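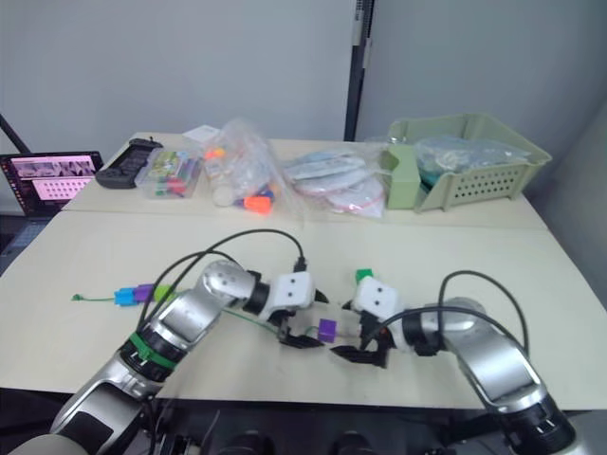 Skernel is hiring a part-time Materials Room Assistant for its children's activity library in Brornton. We lend bead and block threading sets, sorting games and simple building kits to preschools, clinics and families, and every set that comes back has to be checked, cleaned, counted and bagged before it goes out again. A good part of the job is string work. The collection now stands at 3,108 sets, and last year we filled 3,382 loan requests.

Position: Materials Room Assistant
Location: Skernel, Fonness Building, ground floor, Brornton
Hours: 13 hours a week, spread over three weekday mornings
Reports to: Ming-te Choi, Lending Manager
Type: Part-time, permanent after a three-month trial period

What you will do

Unpack returned sets and check the contents against the card for that set. Cards list each piece by color and shape. Missing pieces are written on the card and replaced from stock if we have a match.

Restring threading sets. Strings come back knotted, frayed or with the stiff tip gone. You will cut new lengths, finish the tips and test each one by threading a few blocks along it. A block that drags or catches on the string goes in the repair tray.

Wash plastic pieces and wipe down wooden ones. We use a mild soap and air-dry everything on racks overnight. Nothing is bagged until it is fully dry.

Bag small parts and label the bags. Labels have to be straight and readable, since borrowers use them to put things back where they belong.

Keep the shelves in order. Sets are shelved by age group, then by set number. Bags waiting for a label or a missing part stay in a basket until they are finished – please don't put a half-done set on the shelf.

Update the loan record on the computer. It is a basic spreadsheet and we will show you how it works.

Help with the spring stock check, which takes place over one week in March. Everyone on staff takes part, and extra hours are paid at your normal rate.

What we are looking for

You need to be comfortable doing small, repetitive hand work for an hour or two at a time. You should be able to tell close colors apart, as many of our sets have two shades of the same color and mixing them up makes the sorting cards useless. You should be able to lift a packed crate of 20 pounds from the floor to table height. Tell us if lifting is a problem; we can usually divide the tasks differently.

Experience in a library, stockroom, preschool or thrift store is helpful. It is not required. We have hired people straight out of school and people coming back to work after many years, and both have done well here.

You do not need to work with children in this position. Borrowers do come to the counter to pick up orders, often with children along, so a background check is required before your first day. We pay for it.

Pay and benefits

Pay is by the hour and is set at the second step of the Brornton nonprofit scale. You will receive paid time off from your first month and a bus pass if you live outside the downtown zone. Staff may borrow up to two sets at a time at no charge.

About the room

The materials room is on the ground floor and has step-free access from the parking lot. Most work is done at tables, seated or standing as you prefer. Parking is free, and the number 13 bus stops across the street. The room can be noisy on Mohammed Fund delivery days, when large orders of new stock arrive – last year's order was 3,000 loose blocks, all of which had to be sorted by hand.

How to apply

Send a short letter and a list of past jobs or volunteer work to Ming-te Choi, either by mail or at the front counter. A formal resume is fine but a handwritten page is fine too. In your letter, please tell us:

which weekday mornings you are free
the earliest date you could start
any sewing, beading, model building, repair work or other hand work you have done, paid or unpaid

Applications must reach us by Jul 19, 2025. The counter is open until noon that day.

Interviews last half an hour and include a short practical task. You will be given a returned set, its card and a new length of string, and asked to get the set ready to lend. Speed is not scored. We look at whether the pieces match the card and whether you noted anything missing.

We will reply to everyone who applies. Questions about the hours or the work can be left for Ming-te at the counter, and she will call you back.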